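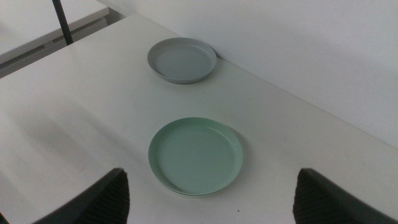

One reader asked whether low-rim plates in mixed colours can share a shelf with the older Lindholm set, or whether the stacking heights are too different. They can share a shelf but should not share a stack. The Lindholm foot ring is narrower and leaves the upper plate sitting on its glaze.

Tableware notes, Jirkden kitchen, updated November

The page covers the plates kept for everyday service at Jirkden. Grey and green are the two current colours, both plain and unpatterned, with a shallow rim. Grey is set at the wall side of the white table and green nearer the front, with bare tabletop between them.

Stacking: limit is 6 per pile, one colour to a pile. Taller piles lean once the cupboard door is shut.

Storage: the shelf is 400 mm deep and the usable depth behind the door lip is 384 mm. Measure at the lip - the catalogue figure ignores it.

Washing: lower rack, rims facing the centre. The Brumico detergent leaves a film on matte glazes at the short cycle, so use the full one.

Replacement: Nørgaard supplies singles in grey only. Green is ordered in packs of 2, and colour varies slightly between batches. Keep the batch label with the spares.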